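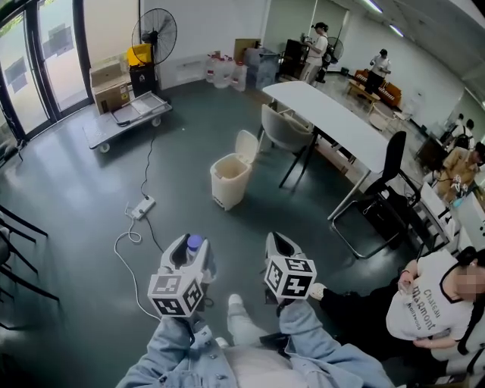

Walk-through checklist, ground floor, Gill Street rooms
Checked by: Rodica Zamfir
Month: September
Form 39, please keep with the others in the folder by the phone

A note before I begin. Darragh asked for comments beside each item this time and not just ticks, so I've been generous with them. Apologies in advance to Dean, who has to type these up.

1. Floor surface
OK. The dark green floor still has a lovely gloss to it, though a glossy floor does want a bit of respect when people come in out of the rain. Please put the mat down on drizzly mornings, even if it's only drizzle.

2. Power strips and cords
NEEDS ATTENTION. There's a white power strip lying on the open floor beside the bin, with a dark plug in it and a thin black cord running off toward the cart. A white cable makes a little loop next to it as well, and a loop is just the right size for the toe of a shoe. I'd like the strip moved back to the wall and the slack gathered up with one of the fabric ties (top drawer, Florian bought a whole bag of them). If a cord has to cross the walkway, use the rubber cover.

3. Rubbish bin
OK, with a comment. The cream bin is empty and the hinged lid opens right back. Could we please keep it out of the middle of the floor? I know it's handy there when you're clearing up bottles, and I've done it myself, but it and the power strip together make quite the obstacle course. Plastic bottles go in recycling, caps off.

4. Platform cart
NEEDS ATTENTION. The grey metal frame is lying flat on the cart along with the big cardboard box, and the flaps on the box are open. Fold them in or tape them down before anybody pushes it anywhere. Chock the casters too. Clotilde thinks the frame belongs upstairs, so would whoever knows for certain kindly take it there.

5. Large fan
Wire cage looked fine to me from the front. I haven't tested the switch or looked behind, so I'm leaving this one unticked for Darragh. It would be nice to have a clear path to it as well, with the cart and the tall black container shifted along.

6. Glass doors
Glass OK, and what a lot of daylight we get through them now! Keep the way out clear on both sides, please.

7. Footwear
Closed shoes only, as always. White ones are perfectly all right, Dean, nobody minds.

To do: items 2 and 4 first, item 5 when Darragh is next in. I'll come round again in 20 days and will happily bring the ties myself.

R.Z.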